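4. Tune the grip planner

Right, this is the bit I enjoy! Open the Koltix console, pick Grasp, then Soft items. You'll want the wrist view on the left and the planner log on the right (drag them about if yours open the other way round).

4.1 Set the stiffness to 300 and leave the force limit alone for now.

4.2 Press Preview and wait for the outline to settle round the toy. Fluffy edges make it wobble a bit - give it a moment.

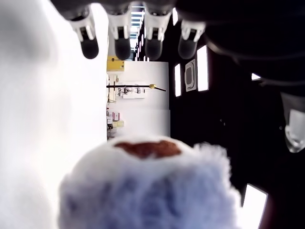 4.3 If the outline keeps jumping, raise Edge smoothing to 88. I went higher once and it started treating the fingers as fluff, so don't get greedy.

4.4 Press Run, then Hold once the hand has closed.

Caution: keep your own hands off the table until the log says HOLD.

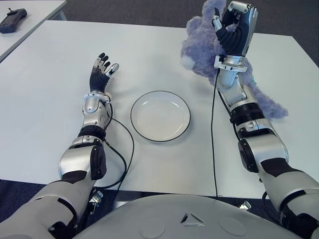

4.5 Save the profile under a new name. Yaw Fiadzo keeps his as "Grargate soft" and I've pinched most of his numbers.

Note: error 425 means the planner timed out. Press Clear and go back to 4.2.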